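Frequently Asked Questions: The Sasden Bench Arm

What is the Sasden bench arm?
It is a small robot arm project put together in a shared workshop in Calmont. The arm picks things up from a table and puts them somewhere else. We build it in the evenings, and these are the questions we get most from people who want to try the same thing.

Do I need a room of my own?
No. Ours shares its floor with desks and chairs. You need a solid table, a clear spot behind it for the base, and a door you can close while the arm is moving.

What do you practice on?
Boxes, mostly. They have flat sides, they don't roll, and a grip that is a little off center will still show you what went wrong. Black ones are harder for the camera than light ones. Start with light ones.
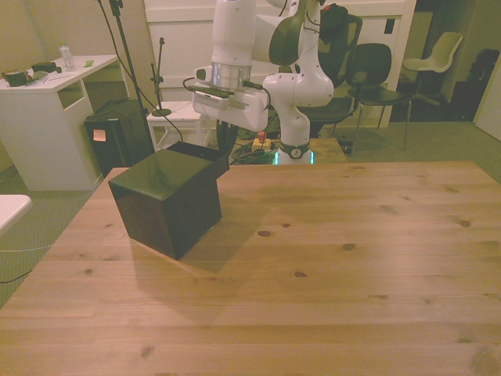 Calmont, January

The arm now stands at the far side of the wood table, with the gripper and its camera over the top. The two black boxes are the current test pieces. The ring at the base is lit green-teal.

Where should the emergency stop go?
Within reach of the person running the arm. Ours sits on the yellow power strip on the floor by the base. We plan to move it up to the table edge on a longer cable. If you are starting fresh, put it there the first time.

How do you deal with the cables?
Leave slack at the gripper so the wrist can turn fully without pulling on the connectors. The floor is still a mess and we know it. A length of cable channel is on the list.

What software does it run?
Our own control script, called Cindley. It stores positions and plays them back in order. Version 3 added a speed limit, which you should leave on until you trust your positions. The script is now 2794 lines long and could be shorter.

How long does setup take?
Allow up to 30 minutes if the table has been moved, as the positions have to be checked again. Tape marks on the floor under the table legs help a lot.

Can I use a different gripper?
Yes, if it fits the flange. We made our adapter plate from the Anghel drawing, which is in the project folder. Enter the new gripper weight in the settings before you power up.

Can I come and see it?
Yes. The workshop is open to members from 6 p.m. Visitors should ask at the front desk first and stay on the near side of the table while the arm is on.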